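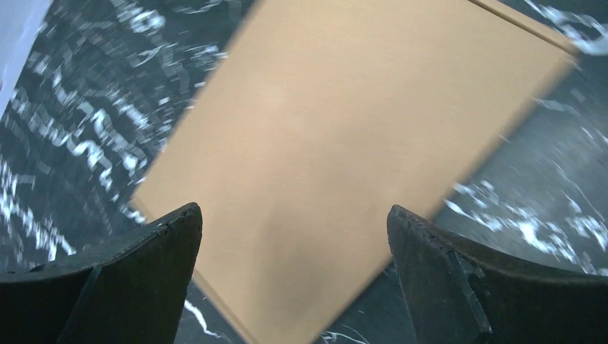
Site Safety Guide > After-Hours Access > Setting up your check-in radio

I look after security at the Gorkasdale field station on my own, so this section is pretty much how I do it myself. Set your radio up before you drive out, while you've still got the office in Arkport to talk to.

1. Charge the handset for 6 hours. The light goes green well before that, but I ignore it.

2. Turn the top knob until it clicks, then pick channel 4 for the station or channel 2 for the campus desk.

3. Hold the side button, wait a second, and give your name and building. Maricel Belmonte or Hubert Domański will answer and read your handset number back to you. Mine's 429, and if they say anything else I know I've grabbed the wrong one off the rack!

4. Press Menu, go to Check-in and set the timer. I use 45 minutes in summer and 30 once the snow's down (the road past Gwynne gets ugly in July, and my ute is no snowplough).

5. When it beeps, press the orange key once. You don't have to say anything.

Note: There's a dead patch for almost 300 metres after the second cattle grid. Check in before you reach it, then again at the gate.

Caution: Two missed beeps and the desk treats it as an emergency. They'll ring the station first, then send whoever's closest, and that's usually Theano Petridis getting out of bed. If you've just dozed off in the hut, call in on channel 2 straight away and say "stand down" with your handset number.

6. Back at the hut, cancel the timer before you switch off. Hang the radio on its own hook and sign the sheet.

Spare batteries are in the grey locker, code 559.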